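Search minutes Go Advanced

Dradholm Shared Rooms: Minutes of the Furnishings and Cleaning Meeting, January

Print this page | E-mail this page

1. Previous minutes. Accepted with one correction: the Jasidex invoice was 86, not 68.

2. Glass table. The round glass table stays on the gray carpet. Florian Lemaire reported streaks after use of the Surkar spray and proposed plain water and a terry-type cloth.

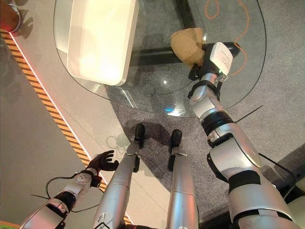 Wiping is to start at the center of the glass and finish at the rim. The underside is done once a month. Agreed.

3. Cloths. Stock stands at 21. Cloths with frayed corners may still be used on table legs and baseboards, but are not to be used on glass with any cleaning product.
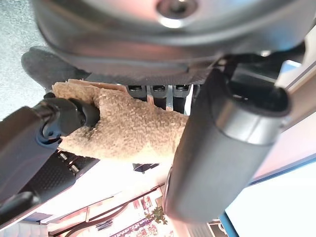

Washing is at low heat without fabric softener, which leaves a film. Cao quoted for a further 2 packs. Deferred until the stock falls below ten.

4. Carpet. Replacement quote of 1,999 received. No decision. Lemaire to ask whether fitting is included.

5. Next meeting: 4 p.m., same room.

Recent items
Minutes, December
Cleaning supplies list
Room booking rules
Carpet quote, first version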